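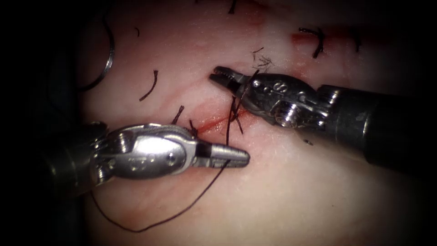 Pad color bleeding out from the cut – normal?

kieu_vu
I've been practicing interrupted stitches on the pale Rurnside pads since March. They hold a knot fine. What bothers me is the red along the cut. It spreads into the pad and after a while I can't judge where the edge is, so my bites end up uneven. Does anyone get a cleaner line from another brand?

FransN
How far apart are you placing them? Uneven bites are usually a spacing problem. I would look at that before blaming the pad.

kieu_vu
Spacing looks all right to me. The knots themselves could be neater.

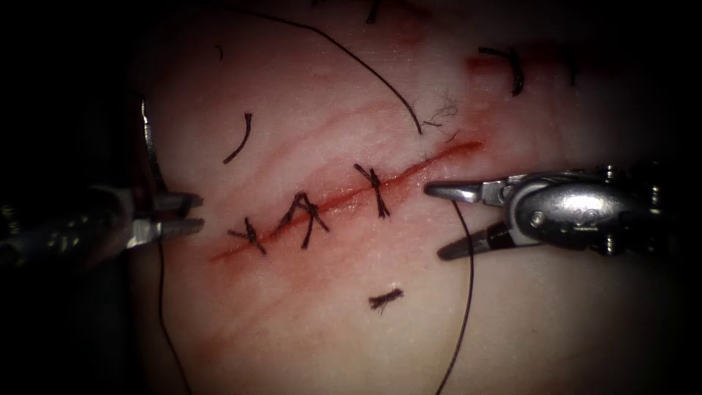

Three in along the cut, one stray knot below it.

estrella_j
Agree on the spacing. The middle one is a mess though. Looks like extra throws piled on top of each other. Trim the tails and pick up your scraps as you go. There's a loose piece of thread above the cut that would drive me crazy.

FransN
I still say the pad is fine. Real tissue doesn't give you a clean line either.

omohammed
Disagree with Frans. If you're learning, you want to see the edge. I switched to the Multico pads, and they stay pale for about 2 sessions before the color creeps. With the thread laid across the end of the cut like this, that blotchy red is exactly what I'd want to avoid. 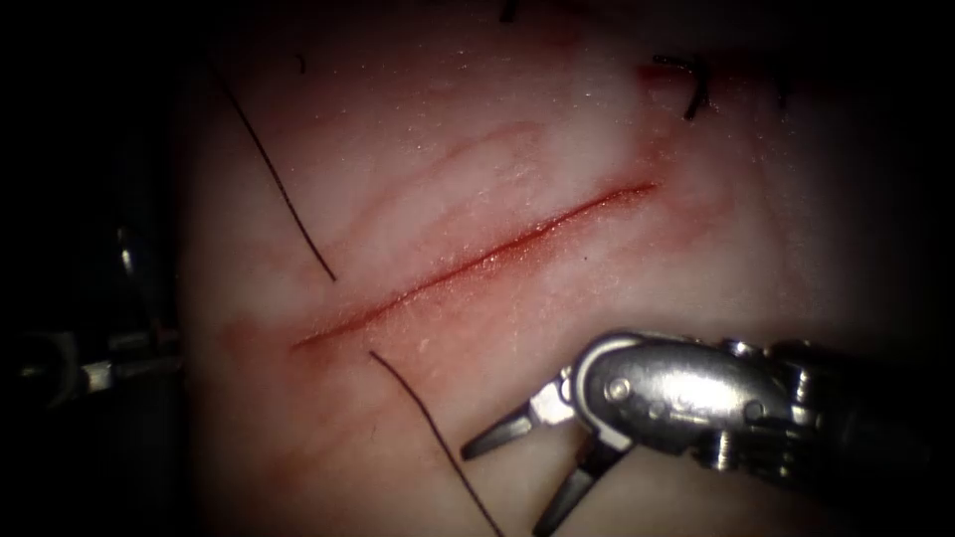

Re: Pad color bleeding out from the cut – normal?

estrella_j
Multico is stiffer. I bent 3 needles on mine and went back to the old ones.

omohammed
Never bent one. Maybe a different batch.

kieu_vu
I'll order one Multico and compare. For now I'm using up what I have, and that means more than one cut per pad. 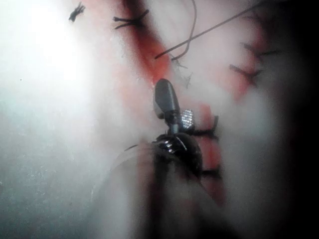 I leave the old knots in when I start on another line, so the surface gets crowded. If the red from one cut reaches the next, I'll throw the pad out.

FransN
Fair enough. Post the Multico one when you've used it.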